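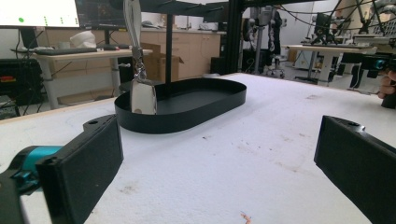
1/ I moved apartments in November and since then I keep thinking about how people remember where they put things. This is a small thread about habits at home. I am not an expert, I only lose things a lot.

2/ My grandmother had one rule: a thing sleeps where it is used. Scissors sleep next to the thread. The can opener sleeps near the cans. As a child I found this funny. Now I repeat it to my roommate Ebise and she is tired of it.

3/ The first weeks in the new place I bought many boxes. It was a mistake. A box with a lid is where things go to be forgotten. I found my winter gloves in spring, under the batteries.

4/ What helped me was one open place near the door. Keys, bus card, sunglasses, nothing more. If I put mail there, it stops working in two days, because the mail covers everything.

5/ The mail has its own hook now, with a clip. When the clip does not close anymore, I must sit down and read. Last time I found a gas bill for 115 that I was sure I had paid. I had not paid it.

6/ Florian Gruber asked me under an older post if labels are useful. For me, only inside the kitchen cabinets. I wrote "rice" on a jar and then I put lentils in it. The label was wrong for half a year and we all learned to live with it.

7/ A different case is papers. Passport, lease, vaccine card. These I keep in one blue folder on the bookshelf, standing, and I never take the folder out of the room. The paper can travel, the folder cannot.

8/ My friend Nerea does the opposite. She keeps everything in her backpack and she says the backpack is her home. She has not lost a key in years, so maybe I should be more modest with my advice.

9/ One thing I still did not solve: chargers. We have two people and I think every cable ever made. If you have a system for cables that a lazy person can follow, please write it under this post.

10/ Ebise read this before I posted it and she wants me to add that the scissors are in the bathroom right now. I will go and get them.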